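Ticket 309 - Tasenell fingers vs Calard pads, cabinet task
Status: open
Component: right gripper

Reopening this. It was closed in March with "Tasenell fingers hold file boxes fine", and I don't think the log supports that. The run was 40 picks, all off an open bench, with the box upright and plenty of room on both sides. Our cabinet has doors and a top that overhangs.

Set up again with the Tasenell fingers on the right arm, Pirihi controller, stock grip force. Left arm parked low. Head camera only.
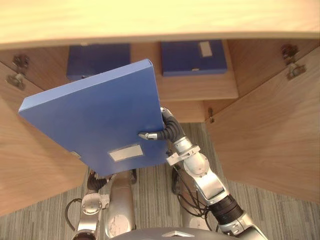 Right gripper on the side of the blue box, doors open, two navy boxes still inside.

My problem is the contact. It's a pinch near the middle of one edge, with the box at a steep tilt. Plundutier support say the controller compensates for an off-centre load. Maybe it does - I'd like to see a trace before I believe it. The demo video they sent used an empty carton.

Tried so far:
Grip force up to 90 per cent. No clear difference in slip readings.
Controller restart, 2 times. Same.
Wrist recalibrated. Slightly better, could be noise.

Not tried: Calard pads on the same task. Until that's done I wouldn't call this a comparison.

Please don't close again on bench results. Waiting on Plundutier for the raw force log.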